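4.2 Do updated recipes match the old ones?

Publishers of reprinted cocktail manuals often claim that the drinks have been "faithfully adapted." We doubt the phrase means much. Of the 868 recipes in the Bilyk manual, only 60 give a measure that a modern bartender could pour without guessing. Antoniuk and Makhubela treat the "wineglass" as a fixed unit, but their case rests on 3 bar ledgers from Gokville. 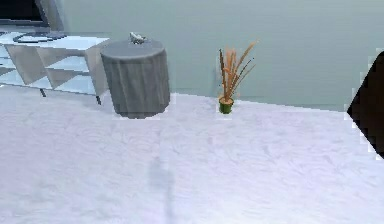

Figure 3. Rendered interior with white shaggy carpet and a plain gray-blue wall.

The tasting results are no firmer. Derkach and Skoryk had 14 tasters compare old and revised sours, and reported a clear preference for the revised ones. The tasters knew which glass was which. Until the test is run blind, we see no grounds for calling the newer versions better, or even for saying that they are the same drinks.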